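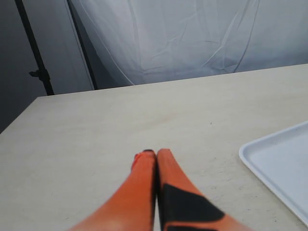

Durna, 09/07/2023

El Avum es el primer telescopio que compro pensando en seguir satélites y estaciones en órbita, y me tiene encantado. Pesa poco, se monta en dos minutos y el buscador de Purba viene ya alineado - qué alivio, con lo que me peleé con el anterior. La primera noche cacé la Estación Espacial pasando a unos 445 kilómetros de altura y pegué un grito que despertó a los vecinos. Con la focal de 900 mm la Luna es una maravilla, ¡se ven cráteres dentro de cráteres! Pegas, dos: el trípode tiembla con el viento y el manual de Hekden está fatal traducido. En agosto me lo llevo a la sierra para las Perseidas, con la tumbona y a simple vista, y entre meteoro y meteoro, Saturno.

Saodah Latuheru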